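A dairy farmer near Prilard says moving his herd to once-a-day milking in late lactation has given him back his evenings, with less of a drop in yield than he feared.

Ehsan Tehrani farms at Mulley with his father-in-law. They began skipping the evening milking in November.

"I was in the parlour at 15 to five every morning and back in at four," he said. "By the autumn I was worn out, and so were the cows."
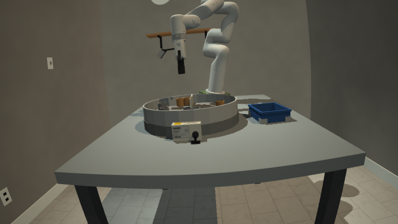 Milk fell by around 14 per cent in the first fortnight and then held steady, he said. Cell counts rose a little but stayed within the limit set by his buyer, Dikine.

"I wouldn't do it in spring. They're milking too well then and you'd have trouble with udders. Late on, it suits them." 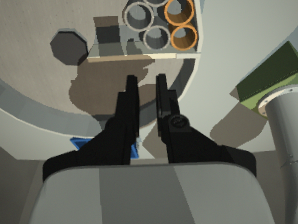
Mojtaba Kermani

Mr Tehrani said the cows were carrying more condition going into the dry period, and that two which had been lame since the summer were walking better. He put that down to fewer trips along the lane, which is stony at the top end.

His father-in-law took some persuading. "He thought it was laziness – he still might," Mr Tehrani said.

The feed bill has come down slightly, although he is still buying the same nuts from Akbari. The herd will go back to two milkings after calving.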